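Newsletter of the Clelloren Angling Library
Winter issue, 2018-01-28

Additions to the Collection: The Nzioka Bequest

The Library is pleased to announce that the Nzioka bequest of angling literature has been received in full and is now held at our reading room in Zilturport. The bequest comprises up to 4,000 items, the greater part of them books on freshwater fishing, together with club yearbooks, tackle catalogs, river maps and a small group of handwritten catch diaries. It is the largest single gift of printed material the Library has accepted.

Members will recall from the previous issue that the terms of the bequest require the books to be kept together and made available for reference. The material will therefore be shelved as a separate collection under its own name. Duplicates of titles already held by the Library will remain with the bequest and will not be offered for sale. Copies previously on the open shelves will continue to be lent in the usual way.

Condition and Cataloging

Most of the volumes are in sound condition. A number of the older cloth bindings have faded spines, and several of the fly-dressing manuals lack plates. These defects will be noted in the catalog entry for each book. No rebinding will be undertaken until the survey is complete, and readers are asked not to attempt repairs of any kind, including the use of adhesive tape on torn pages.

Cataloging is being carried out in Dindex, the index system adopted by the Library for its periodicals. Each entry will give author, title, place and year of publication, edition, number of plates, and any inscription or bookplate. Entries for trout and grayling are open to members now. Those for coarse fishing and sea fishing will follow as they are checked. The catch diaries will be described individually, with the waters named wherever the handwriting allows.

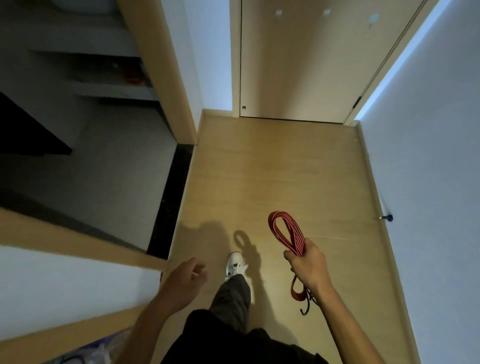
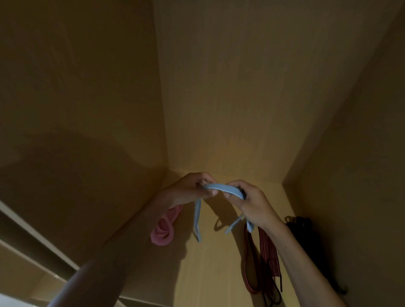
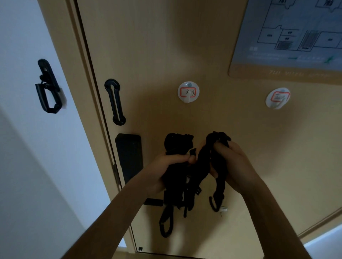 Consulting the Collection

Books from the bequest may be consulted in the reading room by appointment. Requests should be made in writing and should quote the Dindex number of each item. Readers may have 3 volumes at the desk at one time. Pencils only are permitted. Bags and coats are to be left at the entrance, and rods and tackle may not be brought into the building.

Photographs for private study are allowed without charge, provided that flash is not used and the book is supported on the cushions supplied. Permission to reproduce a plate or a diary page in print must be sought separately. Applicants should state the title of the proposed publication, the publisher and the number of copies to be printed.

The diaries and the river maps are not yet available to readers. A further notice will appear when they have been foliated and boxed.

Printed Handlist

A short handlist of the principal works in the bequest is in preparation. It will describe 50 titles, chosen to show the range of the collection, with a note on the known editions of each. Members will receive one copy with their subscription. Additional copies may be ordered through the Library office.

Corrections to the previous issue

In the list of periodicals wanted, the entry for the Clelloren river reports should have read volume 2, parts one and four. Offers of either part, in any condition, would be welcomed.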